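Packaging and Waste, Session 4: Who Pays for the Empty Box?

Reading for this session: chapter three of the course pack, plus the Brarnstead parish survey. The survey is short. The appendix is not, and may be skipped by anyone with a life.

Last time we left the Brarnstead study at the point where the council had weighed everything and understood very little of it. Over one January it collected 2137 sacks of household packaging, of which 1551 went to the sorting shed at Nseir. The remainder went to landfill, along with the council's hopes for a simple leaflet.

The first idea to take from this is the split between primary packaging (what touches the goods), secondary packaging (what holds several of them together) and transit packaging (what the haulier throws). Shoppers tend to blame the first kind and never meet the third. Shops see plenty of the third and would prefer you didn't ask.
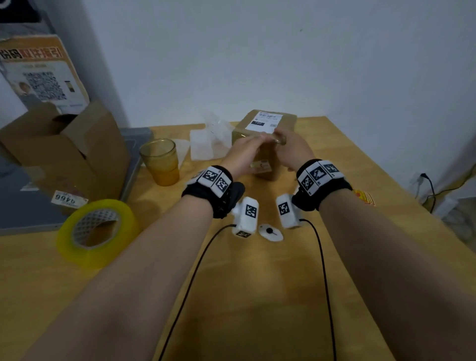

The second idea is the void. A box that is half air costs nearly as much to move as a full one, as vans fill up by volume long before they reach their weight limit. Plivar, the mail order firm in the survey, stocked three sizes of box and used the biggest for almost everything, on the grounds that it was nearest the bench. Moving the small boxes nearer the bench took an afternoon. The report on whether to do so ran to 171 pages.

Third, the matter of who pays. Under the Gestard scheme, sellers were charged by weight for what they put on the market. They duly switched from card to thin film, which weighs next to nothing and is a misery to sort. Weight went down and the shed at Nseir filled up. Keep this in mind when you meet the phrase "market signal" in the reading.

For the seminar, bring one piece of packaging from home, rinsed. Last year's yoghurt pot is still discussed in the department. Write a paragraph on which of the three kinds it is, who chose it, and who paid to be rid of it.

Essays on Gestard go in the box outside the office by 4 pm. Any essay that begins with a dictionary definition of "waste" will be treated as one.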